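**Progress report, August — hand-held gripper comparison**
Prepared by Welington Cordeiro for Lascombe

In this period we finished the first comparison of the two finger types, the short Perron fingers and the flat Jornellow tips. The plan was 200 recordings for each type. We completed 200 with the short fingers and 211 with the flat tips, so the target is reached for both.

The white board on the table stays the same for all sessions, and the power pole stays in the middle. Kanokwan Siriwan did most of the recordings with two hands.
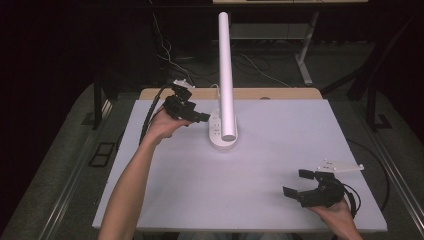
*Figure 1. Both hand-held grippers over the work board, with white brackets mounted and cables connected.*

The flat tips pick up thin parts more easily, but they need a wider opening before each grasp. The short fingers are more stable with small blocks. We also saw that the cables pull on the wrist in long sessions — Kanokwan asked for a lighter type, and we are waiting for a price from Nultinix.

One delay must be mentioned. The tracking software lost the right gripper in several early recordings, and we had to repeat them.

For the next period we ask to keep the same budget line. We plan 500 more recordings, all with the flat tips.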